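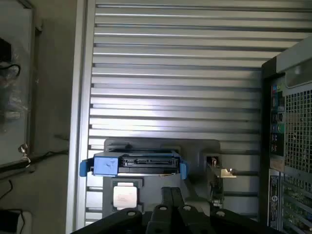
The Slow Way to Fistley

Jun 16, 2021

So I should say up front that I never meant to become a race walker. I was a runner, or I thought I was, until my left knee and I had a falling-out on the hill behind the Drekomgate water tower. The doctor told me no running until May. My sister told me I was unbearable to live with. And the woman at the shoe store, who had been listening to me complain while she laced up a pair I couldn't afford, said, "You know they still need walkers for Fistley?"

I laughed. She didn't.

If you didn't grow up around the lake you won't know the Palumbo, so let me back up. The Palumbo is our games. Every town on the water sends a team, they light a torch that is really a propane heater with the guard taken off, and for one weekend people who sell tires and teach fourth grade get to march into a stadium behind a flag. (It's the high school football field in Fistley, but you call it the stadium that weekend or you get looks.) There's rowing, there's track, there's a stone-lifting thing that the north shore always wins. And there's the walk, nine miles along the shore road from the Brirkau ferry landing, finishing with a lap in front of everybody.

Drekomgate had not entered a walker in my lifetime. I was 43 years old with a bad knee and a brand-new pair of shoes. I signed up in the parking lot, on my phone, before I could think about it.

The first thing I learned is that walking is hard! I mean it. You have to keep one foot on the ground, and your front leg has to be straight when it lands, and if you get it wrong a judge in a folding chair holds up a yellow paddle at you. Three red cards and you're out. I practiced on the canal path at six in the morning so that nobody from work would see me, and of course I met half the office out there with their dogs. One guy from billing put his coffee down on a bench so he could watch properly.

But somewhere in there I got to like it. My hips quit complaining. I found a rhythm that went with a song from a mattress commercial, which I will not be singing for you, and I could hold it all the way out to the lock and back. I stopped missing running for whole mornings at a time.

Then came the ferry landing, and fog, and a lot of very lean people in tiny shorts.

The walker next to me had come over from the Brirkau side. She was 50 if she was a day, and she was eating cold boiled potatoes out of a sandwich bag. She looked at my shoes and then she looked at my face.

"First one?" she asked.

"Does it show?"

"You tied a double knot. Your feet are going to swell." She held out the bag. "Potato?"

I took the potato. I also retied my shoes, which is how I came to be bent over with my rear end toward the lake when the horn went off.

I'd like to tell you I caught up. I caught up to one man, and he had stopped to take a rock out of his sock.
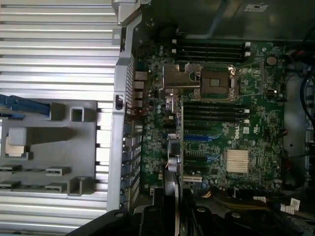
The shore road is pretty when you drive it. On foot it's all camber, so one leg is always working uphill, and after the gravel pit mine started having opinions. I got a yellow paddle at the boat ramp. I got a red card at the church, fair and square, and another just past the bait shop, which I still say was a bad call. That left me one mistake away from riding into the stadium in the back of a pickup with the traffic cones.

So I slowed down. What else could I do? I walked like I was carrying soup. People on lawn chairs clapped for me, the long kind of clapping you give to the last kid at the spelling bee, and a little girl ran out and handed me an orange popsicle. I ate it. I don't know if that's allowed.

And on the last rise before town, there was the potato lady, sitting on the guardrail with one shoe off.

"Cramp," she said. "Keep going. You're on two cards, I heard it from a bicycle."

I did think about it. I'd come to beat somebody, and there she was, beatable. But I was tired and my mouth was orange and I didn't feel much like going into that stadium by myself. I sat down on the guardrail next to her.

"You're losing time," she said.

"I'm in last place."

"Second to last, if you'd get up."

She worked at her calf with both thumbs, swearing in a very even voice, and I watched the rowing shells go by way out on the water. Then she put her shoe back on (single knot, loose) and stood and tested her weight.

We could hear the stadium before we saw it. They'd already started the stone lift, and every few seconds a big roar came up over the bleachers for somebody who wasn't us. We came through the gate by the snack bar and turned onto the track. The announcer got both our towns wrong, then fixed it, and a bunch of people in Drekomgate green stood up on the visitors' side. I saw my sister. I saw the guy from billing!

"Straight knees," the potato lady said, out of the corner of her mouth. "He's watching you."

I straightened my knees. We went around the far bend together, elbows bumping, and when we hit the home stretch I felt her start to pull away.

"Oh, you wouldn't," I said.

She was already two steps up on me and laughing, so I went after her.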